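Gripper fingers slowly lose their hold and drop things, no fault shown

Posted in Home Robotics Help, February

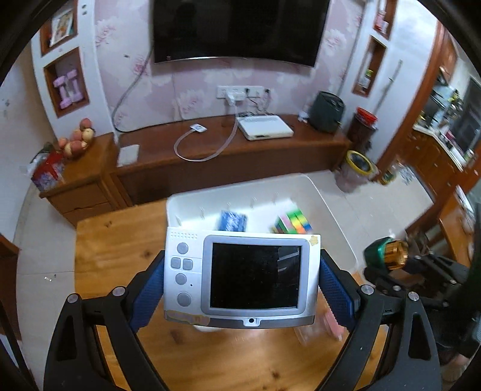 Hello all, I hope someone kind can help, as I have been going round in circles with this for 6 evenings. I have a pair of Forkau hand-held grippers (the sort with curved black fingers and blue pads) which I use at home to record picking-up tasks for a hobby arm. Soft things and light things are no trouble whatsoever. The bother comes with anything smooth and hard with a bit of weight to it, such as a handheld player. It closes nicely, I lift it over the table, and then after 7 seconds or so of perfectly good behaviour the thing begins to creep downwards and finally goes. One drop landed on floor tiles, so you can imagine my face. The little status light stays green the whole time and the log says nothing at all. I have wiped the pads with a damp cloth and charged everything overnight. Is it the pads, or is something letting go inside?

pennywhistle_erwood

Hello Penny, and commiserations about the tiles! I had very nearly the same fault on mine last winter and blamed the pads for ages, bought new ones and everything, and it still dropped my poor radio. What cured it was the small screws that hold the finger frame. One pair had worked loose, so the fingers were splaying a hair under load, and a smooth thing will find that gap sooner or later. Take the battery out first, please, as mine once closed on my thumb while I was fiddling. Then nip the screws up evenly, a little on each side in turn, and don't lean on them or you'll strip the thread. Afterwards do a long hold over a folded towel with something you don't mind losing. If it still creeps, look at the holding force in the settings. Mine had gone back to 138 after an update and I had to put it up again by hand. Go up in small steps and stop if you hear the case of whatever you're holding start to creak, particularly near a screen.

marmalade_and_solder

just get new pads, Plusstead do them, 7 in a pack for some reason. worked for me

hauserfan

Thank you both so much. Two screws were loose on the left side, and I'd never have thought to look. It held a jar of buttons over the towel right through a cup of tea. I haven't touched the force setting yet and I'll order pads anyway, as mine are getting shiny at the tips.

pennywhistle_erwood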